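How Electricity Gets Shared Out in a Big Building

Your home uses electricity for lights, the refrigerator and maybe a game console. A big building, such as a school or a bakery that makes bread for a whole town, uses a lot more. All that electricity has to be sent to the right places, and people have to be able to turn it off safely.

Where does it come from?

Electricity is made at power stations, wind farms and solar farms. It travels along thick wires, often high above the ground on tall towers. Near the place where it will be used, a machine called a transformer lowers the voltage. Voltage is a measure of how hard the electricity is being pushed.

What happens inside the building?

The electricity comes in through one main cable. From there it is split into smaller paths called circuits. One circuit might feed the ovens. Another might feed the lights in the hallway. If something goes wrong on one circuit, a safety switch called a circuit breaker can shut off that circuit and leave the others working.

The Lestell bakery in Trasosthorpe has 27 circuits and bakes 500 loaves every morning. Its 2 largest ovens each have a circuit of their own.

What is a control cabinet?

A control cabinet is a metal box with electrical parts inside and lights and switches on the doors. Workers can check the lights and use the switches with the doors shut, which keeps them away from the wires.
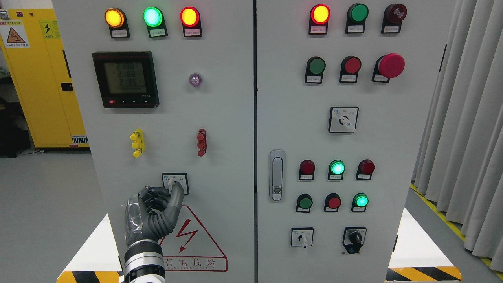
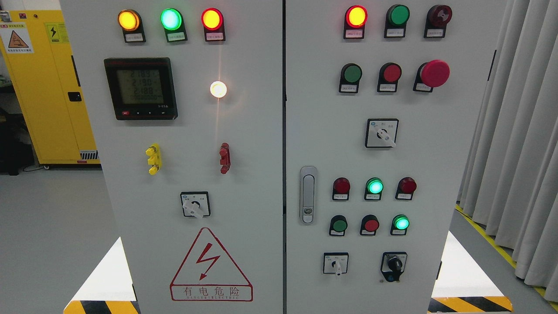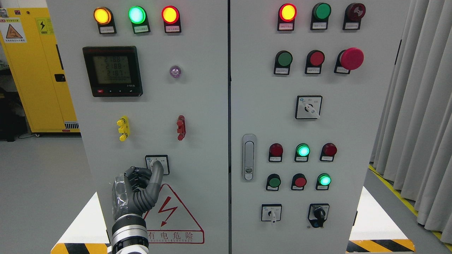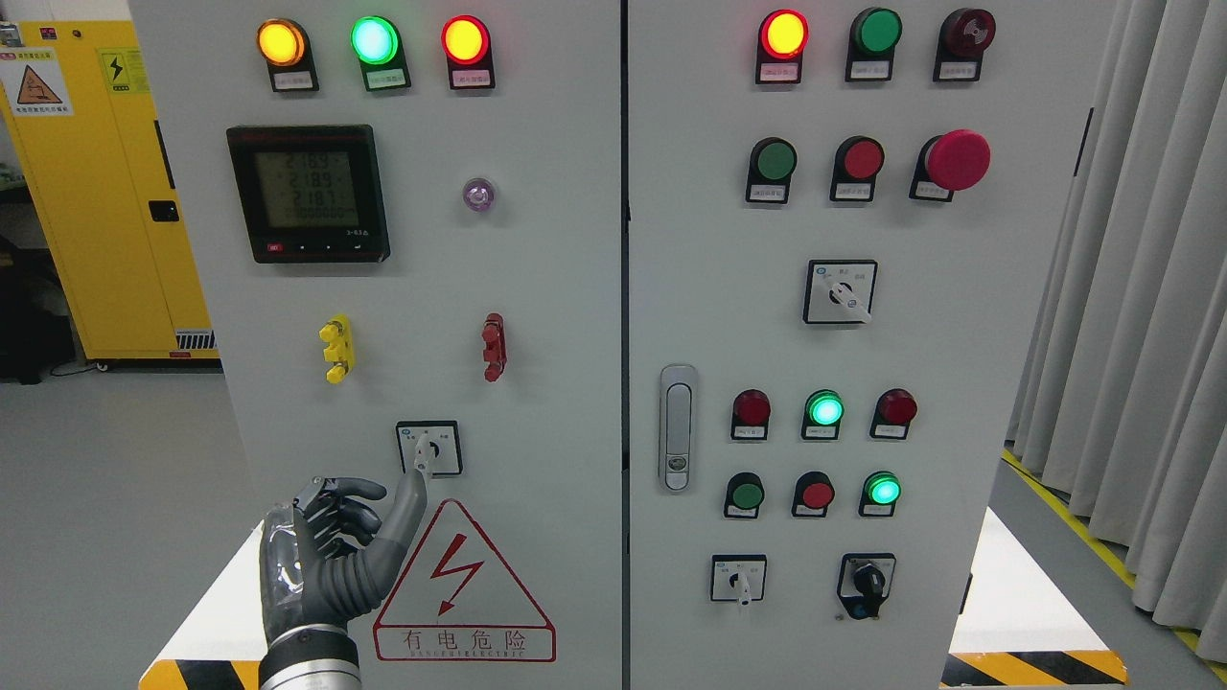
Control cabinets with colored indicator lights across the top of the left door.

What do the colors mean?

Colored lights let a worker check things quickly from across a room. Green, red and yellow are used a lot, but the meaning can change from one country or company to another. In some places a red light means a machine is stopped, and in others it means the power is on. Workers read the labels and the instructions before they touch anything.

Who looks after it all?

Electricians do. They train for years to learn how to test wires, change parts and turn off power in the right order. Before they open a cabinet to fix something, they switch off the power and put a lock on the switch so it can't be turned back on by mistake.

Stay safe

Never open or touch an electrical cabinet, even if it looks switched off. If you see one with its door open, tell an adult. Keep water away from outlets and cords.

Words to know

Circuit: a path that electricity flows around.
Circuit breaker: a switch that turns off by itself when too much electricity flows.
Transformer: a machine that raises or lowers voltage.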